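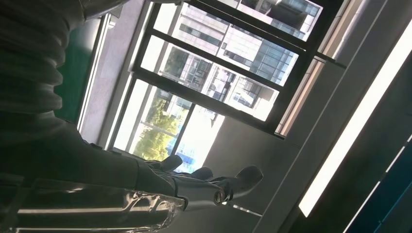 **Figure 3.** Wrist view with the hand held up against the window. The camera is tilted far to one side, and part of a clear plastic sheet or bag shows at lower left.

## 4. Gathering the demonstrations

### 4.1 The weighing task

Each episode in the Catirora set covers one parcel-weighing job at a green bench beside a conveyor. The operator picks up a bag or a coil, puts it on the scale, lets it settle, and then moves it on to the belt or into a crate. A person does this in a few seconds without thinking. For a learned policy it is a lovely problem, full of small choices: where to pinch a bag that has no fixed shape, how hard to pull before the plastic slides, when to let go so that the load stays on the platform.

We chose soft goods on purpose. Our earlier work on the Preronum set used rigid boxes, and a policy trained on boxes learned very quickly to look for a straight edge. Courier bags have no straight edge worth trusting. They puff up, fold over and hang down past whatever they are sitting on, and the same bag can look quite different after a single pick. We were delighted by how much variety this gave us before we changed a single object.

The two arms carry different tools. One ends in a gripper and does most of the pinching, while the other ends in a jointed hand, used to steady, nudge or receive. Operators drive both at once from the Domínguez station, a seated rig with a separate control for each side. Many episodes use only the gripper, and in those the hand is simply parked clear of the scale. We kept these in the set. A policy that never sees an idle hand tends to invent work for it.

### 4.2 Views and what they miss

We record a head view and a wrist view for every episode, with joint positions and tool commands stored beside them. The head view is the one people like to watch. It takes in the bench, the crates and the scale together, and a new annotator can follow it within minutes.

The wrist view is stranger and, to us, far more exciting. It swings with the arm, so the room tips over on its side and a ceiling light may run down the picture like a bright pole (Figure 3). Daylight is the hard part. With the window behind them, fingers turn into dark shapes with thin pale outlines, and fine detail on the shell is mostly lost. We tried fixing the exposure in September and gave it up after 2 days: the outside view improved and the tools went nearly black in the shadow of the bench. The final set uses automatic exposure throughout, and we left the blinds alone so that the light would change with the weather.

Abelardo Zúñiga suggested that we keep wrist frames with no target object in them at all. His view was that a policy has to learn what "looking away" is like if it is ever to look back. We tested this with the small Pradatier model, trained once with those frames and once without. The version that had seen them recovered more often after a poor approach, and we have kept them ever since.
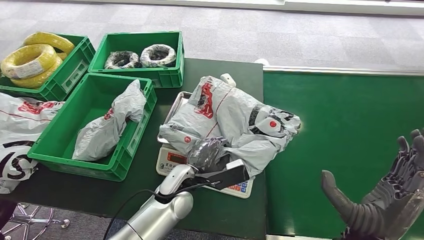 **Figure 4.** Head view of the weighing bench. The black gripper has hold of the gray bag on the scale, with the other hand raised over the belt. Coils of yellow and black wire sit in the crates behind.

### 4.3 Grasping loose film

A good first grasp on a courier bag is usually a gather: a bunch of film drawn together between the fingers, as in Figure 4. Flat film is hard to take hold of, and a wide bite tends to bring the contents along with it. Sándor Bíró wrote a short guide for operators that came down to a single request — find a fold, pinch the fold, then wait a moment before lifting. The wait matters for learning. It leaves a clean stretch of still data between closing and lifting, and our labels for "held" and "moving" became much easier to place.

Clear plastic caused the most disagreement. Coils wrapped in film throw white highlights around the rim, and those highlights shift as the head moves. Annotators marked them as edges, then argued with each other about it. We now ask for one outline around the whole wrapped coil, film included, and leave the highlights to the model.

### 4.4 Operators and collection

The full set holds 4000 episodes from 13 operators. We set 290 of them aside for testing before any training began, and chose these by operator as well as by object, so that no test operator appears in the training split. Style differs a great deal between people. Some come at the scale from the front every time; others reach over the top of the load and drag it back. We made no attempt to smooth this out, and the spread of styles is one of the things we like best about the set.

Failed picks stay in, with a flag. An episode is dropped only if a camera stopped recording or the joint log has a gap. The layout of the crates was changed by hand between sessions, and empty packaging was often left where it had landed, inside a crate or over the side of the bench. Operators were told to work around it and to move it only if it blocked the scale.

Labels for each phase were added after collection, using the head view first and the wrist view to settle doubtful moments. Section 5 describes how the phases are used in training.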